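We use cookies to improve your experience on this site. By continuing to browse you accept our cookie policy. Accept | Manage settings

The long white table at Srisuk

3 Oct 2022

9 comments | 70 shares

The alterations and mending workshop at Srisuk opened in March, in a former shoe shop in Gernton. It has a counter at the front, two sewing machines along one wall and a cutting table that takes up most of the back room. The owner spent 400 pounds on the table and says it was the best money that went into the place.

"I had been cutting on the floor at home, and before that on a dining table with a join down the middle," she says. "You can't cut a lining straight over a join. The chalk jumps and then the scissors follow the chalk."

She wanted a white top from the start. Most of what comes in is dark: work trousers, school skirts, winter coats. On a dark surface she kept losing the edge of the cloth, and pins dropped on it stayed lost until somebody leaned on one.

"On white I see every thread. It shows the dirt as well, so it gets wiped a lot. I wipe it before anything pale goes down, and again after denim, which leaves blue on everything."

The finish took longer to decide on. The first top she looked at was a gloss one from Grotia, a shop fitter that was selling off display furniture. Under her lights it threw a glare back at her, and she gave up on it after one visit. The one she bought is matt and smooth enough for satin to slide across.

"Satin slides a bit too well, to tell the truth. I put a cotton sheet under it. But wool and cotton behave themselves."

She is strict about what stays on the table between jobs. Scissors go on a hook, chalk in a tin, pins on the magnet by the window. Paper patterns are rolled and stood in a bin underneath. Customers sometimes put a coffee down while they talk about a hem, and she moves it to the windowsill.

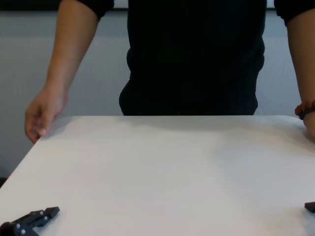 "When I teach, I ask people to stand at it first," she says. "Put your hands on it, see where your back is. If you're bending before you've picked anything up, you'll be sore by lunch."

Her own table was too low when it arrived. She raised it on blocks, a little at a time, until she could cut for an afternoon without stopping to stretch. Shorter pupils get a step to stand on.

The lessons started over the summer and now fill two evenings a week. People begin with a cushion cover and go on to a simple skirt. She also takes small orders from local businesses, and the biggest so far came from Flotell, a guest house on the river, which asked for 109 napkins in plain linen.

"Every one of them was cut on that table. I folded the linen in layers and weighted the corners with tins of beans. Proper weights cost money and I had beans."

The napkins took her 9 days, most of it hemming. She would do it again, she says, but she would charge more for the corners.

Light is the one thing she would still change. The back room gets sun only in the morning, and in the afternoon her own shadow falls over the work when she leans in. She has a lamp on a long arm that helps with small jobs, and she is saving for a strip light to hang over the middle.

"I cut on the side nearest the window and walk round for the rest. You do a lot of walking with a big table. My daughter says I should wear one of those step counters."

There are no plans to move to a bigger shop. She would like a second table for pupils, a narrower one, and has measured the space for it twice — the door to the yard opens inwards, so it may have to fold.

Srisuk is open for repairs every weekday. Beginners' lessons should be booked at the counter.

Related articles

Gernton library extends its evening hours
How to sharpen fabric scissors at home
Flotell reopens its riverside garden
Five places to buy second-hand curtains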